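11/04/2022, bench notes, two-arm picking kit from Virnel (on trial)

Right, so Bianca wants a yes or no on the Virnel kit before the quote runs out, and I said I'd write things down as I go this time! We've got 27 days left on the loan. The Rutedari arms we looked at in August were cheaper, but the support was dreadful (Lorne still hasn't had his reply).

Household goods again, rolls of bin bags and toothpick tubs. I like the rolls as a test because they lean all over the place and the plastic wrinkles, so there's never a tidy edge to aim at. Two grippers working this close together makes me twitchy, though, and I've asked Chanida to look at the clearance settings with me.
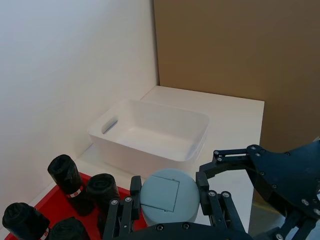 Left gripper holding, right one reaching in. Bag rolls in the red tray, white bin still empty.

The pads are what I'd pay for. They're flat and plain and they sit nicely against something round, which I can't say for the set Demetrio printed for us (sorry, Demetrio). Spare pads are on the quote at 11 a pair, and I want that price held for the first year in writing.

Less keen on the cabling. The plug comes out of the wrist and the lead loops up to a screw connector on the side of the gripper, and I keep imagining it snagging on a tub. Ask Virnel if they do a shorter one.

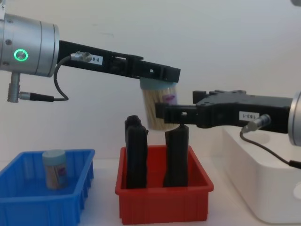
Toothpick tub between both grippers, over the red bin. Note the cable loop at the left wrist.

Next: 200 cycles with tubs only, bag rolls after that, then swap the bins over. Liviu has the log sheet and wants it back with initials on it, please!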